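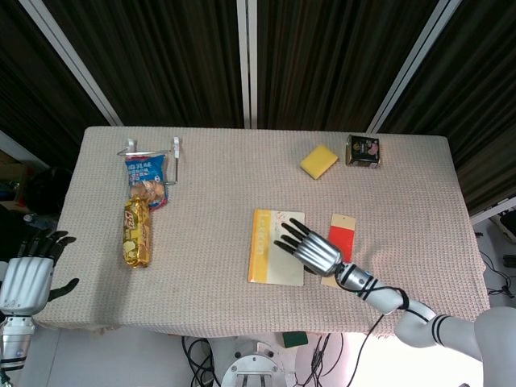 Right hand over the booklet, left hand waiting its turn. Table-clearing test, Orkel two-arm kit.

We use cookies to keep you logged in and to remember which threads you have read. By continuing to browse you accept this. Accept / Settings

Orkel two-arm tabletop kit: anyone else paying for this?

bracket_creep wrote:
Put this in Reviews because the Buyer Beware section seemed premature. We've had the Orkel kit since September on the eight-week trial, both arms, both five-fingered hands, and the Vakham software that comes bundled whether you wanted it or not. Our job is dull: returned goods come in, get laid on a table, get picked up and put in the right bin. Snacks, stationery, household bits.

The good news first. Setup took two days and I had budgeted for a week of swearing. The arms are quiet. The hands are better than I expected on anything with a bit of height to it. Sponges, it loves sponges. If your business is sponges, stop reading and buy one.

The bad news is flat things. The booklet in the photo is a real problem, and the red card next to it is worse. The hand comes in palm down, fingertips out, and then conducts what I can only describe as a negotiation with the tablecloth. Sometimes you get the booklet. Sometimes you get the tablecloth.

Score so far: 78 percent picked cleanly over 1000 tries on mixed goods. The brochure has a larger number in it, in a larger font.

tallow_and_twine wrote:
78 on mixed goods is decent. What were you using before?

bracket_creep wrote:
A man called Kerstin's cousin. He was at 100 percent but he wanted weekends.

Ludo_K wrote:
Take the cloth off. Why is there a cloth? Every flat-pick problem I have ever had got better on a hard surface.

bracket_creep wrote:
The Orkel guide says to use a matte covering so the cameras don't get glare off the tabletop. I followed the guide. I realize that was my first error.

Ludo_K wrote:
Paint the table matte. Costs you one can and an afternoon. With cloth the fingertip pushes, the cloth bunches, the booklet rides along on the bunch, and the software thinks the item moved by itself.

pelican_brief_case wrote:
Disagree with Ludo. We run the same hands at Hovland on thin stuff (instruction leaflets, mostly) and cloth is the only reason it works at all. A bit of give lets the fingertip get down under the edge. On a hard table ours just skated over the paper like a waiter wiping up. Stretch the cloth tight and clamp it on the underside. It's the slack that kills you.

Ludo_K wrote:
A bit of give is a fancy name for an unpredictable surface.

pelican_brief_case wrote:
And yet my leaflets are in the bin where they belong.

mrs_ohm wrote:
Can we talk about those cables? I see the black ones spiraling around the joints on the right arm and I got a pain in my wallet. We had an Orkel arm on a loan and it snagged a loop on the table corner on day three. New harness, and the harness is not in the service plan. Read your service plan.

bracket_creep wrote:
I've read it. It covers "the arm." I asked Sigrun Brekke at the Bumatport office (she handles our account) whether the cables were part of the arm and she said she would find out. That was a while ago and I picture her out there still, with a lantern.

mrs_ohm wrote:
Sigrun is fine, she gets blamed for things the factory does. Ask for the cable sleeve kit by name. They don't list it but they'll sell it to you. And get the pile around the base off the floor before somebody catches a foot in it.

bracket_creep wrote:
Noted, and fair. The floor has been on my list for as long as I've had a list.

tallow_and_twine wrote:
How does it do with the shiny packets? There's a gold foil roll on the left side there. We do confectionery and foil is my whole life.

bracket_creep wrote:
The roll is okay if it's lying with an end toward the front of the table, so the left hand can close across it. Turn it sideways and the hand takes longer to make up its mind. Foil confuses the depth reading, and the software sees a biscuit roll with a hole through the middle of it. Vakham has a "reflective goods" setting which improved matters. It's four menus down, under Lighting, for reasons of state.

The blue and white bag is another story. Bags are easy to grab and hard to grab nicely. Default grip force is set for something a lot sturdier than baked snacks. Turn it down before your first run or you'll be sorting crumbs.

gantry_gary wrote:
I'm going to be the bore. You don't need fingers for this. A suction cup picks up a booklet, a card, a box and a foil roll, and costs less than one of those thumbs. Five fingers is for the sales video.

pelican_brief_case wrote:
Suction on a sponge, Gary?

gantry_gary wrote:
Fine. Suction and somebody to do the sponges.

Ludo_K wrote:
Gary is half right, which I'll deny later. For the card with the hole in it I'd try suction too. If the cup lands on the hole you get a lovely whistling noise and no card.

mrs_ohm wrote:
Are you keeping it when the trial runs out?

bracket_creep wrote:
Undecided. Kerstin Haugen, who signs things here, likes it because visitors like it. I like it on the days it isn't doing flat goods. If Orkel would knock something off the service plan or admit that cables are attached to arms, I'd say yes.

Going to try the tight cloth this week and the painted table after that, mostly so two people on this thread can stop being polite to each other.

Ludo_K wrote:
Paint first. You'll save yourself the clamps.

pelican_brief_case wrote:
Clamps first. You can take clamps off again.

tallow_and_twine wrote:
Could you post the grip force you ended up with for the bag? Ours come in about that shape and I'd like to start somewhere sensible.

bracket_creep wrote:
Will do when I'm back at the desk. It's on a sticky note on the monitor, next to Sigrun's phone number.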